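# Watching the panel show with people who disagree with you

*Updated 01/04/2024*

Our building has a standing Thursday date with *Gutevora Tonight*, the one where a host says something about what students may or may not do, three guests get upset, and by breakfast there's an apology. We have had it at our apartment since May of last year. The couch has survived. Most of what follows was learned by cleaning something.

**Seat by volume.** Loud people go at the ends, facing the screen. Put two of them across from each other and you have made your own panel show, with worse lighting. My neighbor Eilif Torvik gets the armchair near the window, where he can tell the street about free speech.

**Turn on captions before anyone arrives.** You will miss half of every segment to groaning. Captions also settle the "she didn't say that" argument, which otherwise runs through both commercial breaks. If your set puts them across the middle of the picture, look under Accessibility, then Caption Position. On ours it resets every time the power goes out.

**Bass down, dialogue up.** Theme music on these programs is mixed for a stadium. Most TVs have a "clear voice" or "news" setting, and it's worth ten minutes of poking around. A folded towel under the speaker stops the shelf from buzzing along.

**Nothing red.** No salsa, no red wine, no beet dip, however proud you are of the beet dip. People gesture during monologues. Serve hummus, pretzels, pale cheese. If red gets in anyway, blot from the outside toward the middle with cold water and a drop of dish soap. Don't scrub, and don't let anyone pour white wine on it.

**Use heavy, short glasses.** Stems go over the first time somebody says "Well, if I could just finish." Something squat with a thick bottom will stay put, and a tray gets the whole lot back to the kitchen in one trip.
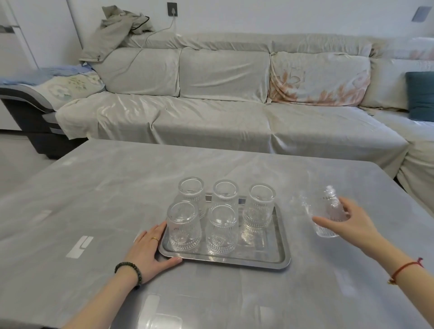
*Textured tumblers on a metal tray.*

For cloudy glasses, soak them fifteen minutes in warm water with a good splash of white vinegar, then go over any ridges with an old soft toothbrush. Rinse, and dry with a lint-free cloth. If they're still cloudy, that's etching from the dishwasher and you own cloudy glasses now.

**Phones in the bowl.** I know. But once somebody starts reading out what strangers think of the segment, you're hosting 3000 people and only bought two bags of pretzels. Phones come back at the credits. Babysitter calls are exempt. Elli Ahonen has claimed this exemption every week and her son is nineteen.

**Lamp behind the TV.** A small one, warm bulb, switched on before the show. It's easier on the eyes, and you can see who is rolling theirs.

**Pick an ending and stick to it.** When the credits roll, get up and start collecting plates. People will argue for an hour on a soft couch but very few can keep it up while holding a casserole dish. I hand out leftovers at the door, in containers I don't want back.

**Afterward:**

- Vacuum under the cushions the same night. Pretzel salt works its way into the weave and scratches.
- Baking soda on the armchair, leave it an hour, vacuum.
- Wipe the remote with a cloth barely damp with rubbing alcohol, batteries out first.
- Check the dog. Pinto takes no position on anything, but he does eat napkins.

The beet dip recipe is on the other page, for those who watch alone.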